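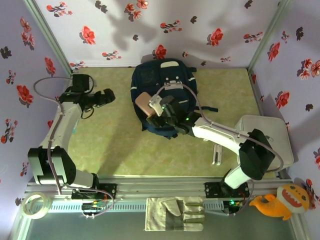
Floral wallpaper is wallpaper printed with flowers, sprigs or trailing stems, and it has been a well-loved way of brightening a room for a very long time. Small, scattered sprigs have always suited cottages and back bedrooms, where a big rose can feel a little overpowering, and they are kinder to the paperhanger too (matching a large pattern around a chimney breast is slow work!).

In Follotbridge the craft is remembered through the Sodel works, which printed sprigged papers from hand-cut blocks. Its pattern books, lovingly put in order by Bukola Bassey, hold 1291 designs, and 16 of the blocks are kept at Pedby, where they are brought out each November for a printing day.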